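Flendside Pottery Cooperative
Minutes of the Kiln and Glaze Working Group
Held in the Urkham Street workshop, July 27, 2022

Present: chair, secretary, kiln technician, glaze technician, membership representative. Apologies were received from the purchasing representative, who sent written notes on item 4.

1. Minutes of the previous meeting

The minutes of the May meeting were approved with one correction. Under item 3, "bisque firing" should read "glaze firing". The chair signed the corrected copy.

2. Matters arising

The shelf props ordered in May have been delivered and are in the cage next to the large kiln. The old props have been kept for use with test tiles only.

The damper label on the small kiln has not been replaced. Carried forward.

3. Kiln report

The technician reported that the large kiln has completed 533 firings on its current counter. The elements were last changed before the counter was reset. Time to top temperature has lengthened since the spring, and on the last two glaze firings the lower shelf came out a cone behind the upper one. Resistance readings were taken on all circuits; the bottom pair were outside the maker's range and the rest were within it.

Discussion followed on whether to replace the bottom pair alone or the full set. The technician advised the full set, on the grounds that mixed old and new elements would make the uneven heating harder to correct. The membership representative asked how long the kiln would be out of service. The technician replied up to 13 days, including delivery, fitting and one empty firing.

Agreed: full set to be ordered from Vasley. Members to be told by notice on the workshop door before the kiln is shut down. The small kiln will take bisque work only in that period.

The thermocouple on the small kiln reads high against witness cones. An offset has been entered in the controller and written in the log. To be checked again after five firings.

4. Glaze materials

Stock of the cream base glaze is down to one part-used bucket. The purchasing representative's notes state that the usual feldspar has been discontinued by the supplier and that Dalisay stocks a substitute with a slightly different soda content. A sample bag has been requested.

The glaze technician will run the substitute as a line blend against the present recipe, on both the buff and the dark clay bodies, and will record crazing after 24 hours and again at the next meeting. No change to the bucket recipe is to be made before the results are seen. 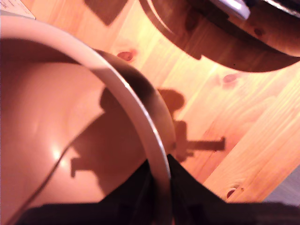 Page last changed: July 2022, by the secretary

Members are reminded that bowls intended for food are to be glazed with the liner recipes listed on the wall sheet. Studio test glazes are not to be used on inside surfaces. The group considered adding a lemon-slice test for liners - left overnight, then checked for color change - and agreed to try it on the cream base first.

Glaze thickness was raised again. Several pieces have run onto the shelves, and kiln wash was pulled off when they were removed. Agreed: the bottom quarter inch of all pieces to be left bare, and wide bowls to be fired on a cookie of waste clay if the glaze is doubled at the rim. Pieces without a clean foot will be left on the return shelf unfired.

5. Clay recycling

The pug mill was stripped and cleaned in May. Two bags of mixed clay were found to contain plaster and were thrown out. Separate bins have been marked for buff, dark and unknown. Plaster work is to be done at the back bench only, with the bench wiped down before clay is brought near it.

6. Any other business

The extractor fan over the spray booth is noisy at the low setting. The technician will look at the bearing. Spraying may continue at the high setting, with masks worn.

A request to leave the wheel room open later in the evening was passed to the general meeting.

Actions
Element set, order and fitting: kiln technician
Door notice: secretary
Feldspar line blend and lemon test: glaze technician
Damper label: kiln technician (carried forward)
Fan bearing: kiln technician

Date of next meeting to be set once the elements have arrived.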